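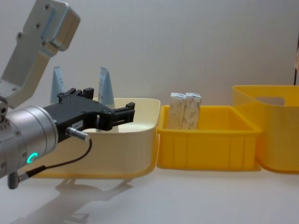 Siddiqui

To: Nurwood Growers list
Date: 30/04/2021
Subject: Re: Beans -- too early, or have I missed the boat?

Hello all,

Lovely to see a bean question on the list, and please don't apologise for asking it. I have been growing climbing beans for longer than I care to admit and I still dither every spring, usually standing at the back door in my slippers looking at the sky. I'll go through your message in bits, as there's a lot in it.

> I'm new to the list and new to Nurwood, and have taken on half a plot
> at the bottom end. I was given a packet of Zellora climbing beans and
> sowed the lot in the kitchen at the beginning of the month. They are
> now very tall and leaning on each other. Can they go out?

Not yet, I'd say, much as they'd like to. The bottom end is the coldest bit of the whole site. The cold air rolls down past the sheds and sits there until the middle of the morning, and I lost a complete row one year to a frost that never touched the plots by the gate. I'd keep yours in for another three weeks if you can bear it. If they're tangling, give each one a short cane (a kebab skewer will do for a bit) and move them somewhere light but cool, so they stop racing upwards. An unheated porch is perfect. Then put them outside in the daytime and bring them in at night for the last week or so before they go in for good.

If the tips have got silly you can pinch them out. They sulk for a few days and then send up side shoots, and you end up with a sturdier plant. And if the worst happens, sow again! Beans put straight into the ground at the end of May nearly always catch up with the ones that have been fussed over indoors. I tried both ways side by side the year before last and by July I couldn't have told you which was which.

> Everything I read says to dig a trench for them. Is that really
> needed? The soil here is like modelling clay.

Opinions differ, and I expect I'll be told off for mine. I do dig one, a spade deep, and I fill it with whatever I've got: vegetable peelings, torn-up newspaper, the old compost from last year's pots, a bit of half-rotted stuff from the bottom of the heap. Then the soil goes back on top and I leave it to settle. It holds the water where the roots want it, and on our clay it does a lot to stop the ground cracking open in a dry spell. But the plot next to mine never has a trench at all, only a thick layer of Pullance spread on top in the autumn, and the beans there are every bit as good. So if your back is anything like mine, do the easy thing this year. It's rather late to be digging anyway, and walking about on wet clay does more harm than the trench would do good.

> Also, how tall do the canes need to be, and how far apart?

Eight foot canes, pushed in a good foot deep, and 30 cm apart if you have the room. I used to go closer and regretted it -- you can't get your arm in to pick, and the ones you can't reach turn into leather straps and the plant gives up. I like a wigwam on the bottom plots as the wind comes straight across the field there. Seven canes tied at the top with proper twine, and then tied round again halfway up. A double row looks very smart but mine blew flat in a summer gale with the whole crop on it, and I've never quite forgiven it.

One plant to each cane is plenty. I know you're meant to sow two and take out the weaker one, but I can never bring myself to do it, so I just sow one and keep a few spares in pots.

> Last thing, is there anywhere nearby for cheap canes? The garden
> centre wanted a fortune.

Before you buy any, have a look behind the water tank by the top gate, where people leave the ones they've finished with. Some are a bit short but you can use those for peas. I've also got a bundle in my shed that you're very welcome to. And hazel poles are nicer still if you know anybody with a hedge, as the beans get a better grip on the bark.

Do put some sort of slug protection round them when they do go out, by the way. The bottom plots are dreadful for slugs after rain. I go round with a torch, and wool pellets help a bit too, though they smell of wet sheep.

On a different subject, I still have broad bean plants going spare, and a tray of leeks that I sowed far too thickly (70 of them, all up, and I have room for half that at best). They'll be on the bench by the top gate from tomorrow morning. Please take them, and please bring the pots back!

Welcome to Nurwood, and let us know how the Zelloras get on.

All the best,
Siddiqui
(top end, green shed)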